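Does Folding Method Matter? A Report on Knit Laundry in Shared Housing
Group project report, February
Dace Dzene, Rezaul Chowdhury, Tímea Oláh
Adviser: Priit Adomaitis

1. Why we did this

The folding advice on the web comes with big claims. One guide our group read promised that a "file fold" gives you twice the drawer space and leaves knits free of creases. It had no measurements and no word on what kind of knit. We wanted to see if any of it held up in a student apartment, with ordinary clothes and people who would much sooner be doing something else.

We compared three ways of putting away knit tops: the file fold, the plain flat fold, and no fold at all, where the piece is simply dropped in the drawer. The third was Rezaul's idea. The rest of us thought it was a joke at first, but it is what most people we know do.

2. Materials and method

Each of us used our own knits for seven days per method. We kept to tops and sweaters and left out socks. The drawers were the ones in the apartment, so they were not all the same depth. Time was taken with a phone from the moment a piece was picked up until the drawer was closed. Tímea wrote the times in a shared sheet, which we named Ramen after what was on the stove when we set it up.

Creases were scored from 0 to 3 by someone who had not folded the piece. We had planned to use the Durer scale from last year's textile group, but its middle grades are described so loosely that two of us gave the same sweater different scores three times running. We dropped it and wrote our own. Ours may not be much better.

Fine ribbed knits turned out to be the hard case. The ribs run one way, a fold runs another, and it is difficult to say where the surface ends and a crease begins. A soft piece left in a heap also makes broad, rounded folds that look bad in the pile and may mean very little once it is worn.

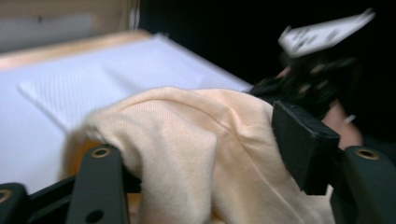 For that reason we scored every piece twice, once as it came out of the drawer and once after ten minutes on a hanger. Only the second score went into the comparison. Dace argued for keeping both, and she has a point, but the report was getting long.

3. What we found

The file fold was the slowest for all three of us. We got faster during the week and it was still the slowest at the end. It did make it easier to find things, and Tímea has kept using it.

On creases, the gap between the file fold and the flat fold was too small for us to trust. The unfolded pieces scored worse straight from the drawer. After hanging, most of that difference went away for the soft knits and stayed for the stiffer ones. We would not build a theory on this.

We saw no sign of doubled drawer space. Elīna Toom, who read our draft, asked how we had measured space, and the answer is that we pushed things in until the drawer would not close. It is a crude test. A doubling should have shown up anyway.

4. Problems

Three people is a small group, and all of us knew which method we were supposed to be testing. Rezaul disliked the file fold from the start and his times may show it. We also washed at different hours and on different settings, so some creases probably came from the dryer – we have no way to separate those out.

The adviser asked why we did not use a folding board. We borrowed a Flullis board for one evening, but the heavier sweaters slid off it and we left those times out.

5. What we would do next

A second round should use identical tops, one drawer and a scorer from outside the apartment. It should also record how long each piece stays in the drawer, which we forgot to do. Until then, our advice is to fold knits whichever way you will keep up, and to ask for numbers when a guide promises more room.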